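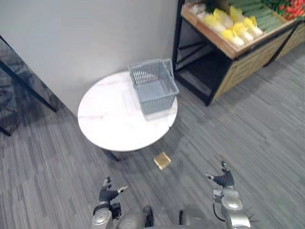 Figure 15. Head camera view with both hands open, basket on the round table.

5.4 Checking the hands before a run

1. Set the basket on the table with its handle raised.
2. Power up the arms and wait for the Grulteck panel to show Ready.
3. Open both hands and hold them over the floor, clear of the table and the produce stand.
4. Check that both hands show in the head view. If one is missing, repeat the neck setup in 5.2.
5. Look over the cable on each arm. It must not pull tight at the elbow.

Note: Code 77 means a finger did not reach its open position — run step 3 again.

Caution: Press Stop before picking up dropped items.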